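핸드헬드 그리퍼 패드 비교해 보기: 천 다루기 편

인쇄하기 | 이메일로 보내기

지난번에 컵이랑 상자로 비교한 글을 올렸더니 "천은요?" 하는 댓글이 제일 많았어요. 그래서 이번엔 천입니다! 손에 쥐고 쓰는 그리퍼에 패드만 바꿔 끼우면서 어느 쪽이 담요를 잘 무는지 보는 방법을 적어 볼게요. 비교 대상은 2종, 가로 골이 촘촘한 Trimamel 패드와 표면이 매끈한 Brultum 패드예요.

먼저 카메라부터 손봅니다. 천은 움직이면 엄청 뭉개져 찍히거든요. 저는 셔터를 자동으로 뒀다가 첫날 영상을 통째로 버렸어요(아까워라...). 수동으로 바꾸고, 방이 어두우면 조명을 하나 더 켜세요. 그다음 손가락을 끝까지 벌렸다 오므려 보면서 양쪽 패드가 화면에 다 들어오는지 확인합니다. 한쪽 끝이라도 화면 밖으로 나가면 마운트 각도를 조금 숙여 주세요.

패드를 끼울 때는 나사를 한 번에 꽉 조이지 말고 양쪽을 번갈아 조금씩 조여요. 한쪽만 먼저 조이면 패드가 살짝 틀어져서 얇은 천이 모서리로만 물리더라고요. 저는 이걸 Liesbeth Kuipers 님 글에서 배웠는데, 진짜 차이가 커요.

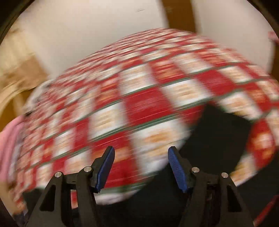
동작은 세 가지면 충분해요. 가장자리 집어 올리기, 옆으로 펼치기, 반으로 접기. 패드마다 동작별로 8번씩 하고, 놓치면 그 자리에서 바로 적습니다. 나중에 영상 보고 적으려면 귀찮아서 안 하게 돼요. 체크무늬처럼 무늬가 반복되는 천이면 집는 위치를 칸으로 정해 두세요. "모서리에서 두 번째 칸" 이런 식으로요.

속도도 욕심내지 마세요. 옆으로 펼칠 때 확 휘두르면 천이 부풀면서 카메라를 가려 버려서, 트래킹이 튀는 구간이 생겨요. 저는 Drerura 컨트롤러 로그에서 그런 구간을 따로 표시해 두고 비교에서 뺐습니다.

제 결과는요, 집어 올리기는 골 있는 쪽이 훨씬 편했고 접기는 비슷했어요. 대신 골 사이에 보풀이 끼니까 패드를 바꿀 때마다 칫솔로 털어 주세요. 매끈한 쪽은 두꺼운 담요에선 괜찮은데 얇은 천은 자꾸 미끄러졌고요.

로그는 패드 이름이랑 동작 이름을 파일명에 꼭 넣어서 저장하세요. 저는 안 넣었다가 4월에 찍은 걸 아직도 정리 중이에요, 흑흑. 다음 편에서는 Baluyot 팔에 같은 패드를 달고 똑같은 동작을 시켜 볼 생각입니다.

이 글 인쇄하기 | 친구에게 이메일로 보내기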